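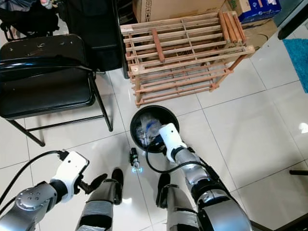
Waste, Recycling and Entry Area Tidiness: Frequently Asked Questions

The following answers apply to all residents and guests of Rirnbridge Residence. They cover the round bins supplied with each unit, the sorting of packaging, and the care of entry areas, including shoe racks, folding chairs and tiled floors. Questions that are not answered on this page may be sent to the Residence Office, Room 142.

What is supplied with my unit?

Each unit is supplied with one round trash bin, one shoe rack of unfinished wood and one folding chair. These items are recorded on your move-in sheet and must be in the unit when you move out. Any furniture you bring yourself remains your responsibility.

May I put clear plastic wrapping in the round bin?

Yes. Clean wrapping from parcels and new furniture may be placed in the round bin while you are unpacking. It should then be taken to the film container in the recycling room on the ground floor. Film that carries food, grease or paint goes in general waste.

The wrapping springs back up and fills the bin. What should I do?

Crumpled film takes up a great deal of space for its weight. Residents are asked to fold or roll each sheet and press the air out before placing it in the bin. Large sheets, such as mattress covers, should be taken directly to the recycling room. Please do not leave wrapping beside the bin or in the corridor.

Something has been thrown away by mistake. Can it be recovered?

If the item is still in your own bin, check through the contents before emptying it. Small objects are easily lost among loose plastic, and it is advisable to take the wrapping out one sheet at a time. Once a bag has gone down to the recycling room, contact the Residence Office before 4 p.m. Residents may not climb into or reach down inside the large containers.

Do I need a liner?

A liner is required for general waste. It is optional if the bin holds only dry packaging. The standard liner is the Lorkitz 70, sold at the front desk in rolls of 6. Other brands are acceptable provided that the liner folds fully over the rim.

Where should the bin stand?

The bin may stand anywhere on the tiled floor of the unit, provided that it does not block the door or the way to it. It may not be kept in the shared hallway – this is a fire safety rule and applies at all hours.

How should the shoe rack be used?

The rack is intended for shoes, slippers and light bags. Wet footwear should first be left on a mat or tray until it has stopped dripping, as unfinished wood marks easily. The rack should not be painted, varnished or used as a step. If a slat comes loose, report it and stop using that tier until it has been repaired.

May coats and other clothing be left on the floor of the entry area?

Residents are asked to hang clothing or store it in a closet. Piles of clothing against a wall trap moisture and prevent the floor from being cleaned properly. Staff who enter a unit for a scheduled inspection will not move personal clothing, and the area beneath it will be recorded as not inspected.

The seat of my folding chair has scuffs and light scratches. Will I be charged?

No. Light surface marks on vinyl are treated as ordinary wear. Charges apply to tears, burns, bent legs and missing parts. To clean the seat, use a damp cloth and mild soap. Solvents and scouring pads must not be used.

How should I clean the floor tiles?

Sweep first, then mop with warm water and a small amount of neutral cleaner. The Residence uses Cando floor cleaner, and a measured portion can be collected at the front desk on request. Wax and oil-based polish are not permitted on glossy tile – they leave the surface slippery. Lift chairs when moving them.

What should I do about cables that run across the floor?

Cables should run along the wall wherever possible. A cable that must cross a walkway should be covered, and it should be unplugged and put away when it is no longer needed. Please check that no cable lies in front of the bin or the door before staff are due to visit.

How do I request a replacement bin, rack or chair?

Complete Form 314, available at the front desk and in the Liepiņa Building lobby. State the unit number, the item and the nature of the damage. Requests received in September may take longer to process than those made at other times of the year.

Whom should I contact?

Waste and recycling: Helju Kütt, Residence Office
Furniture and repairs: Ojārs Grīnberga, Liepiņa Building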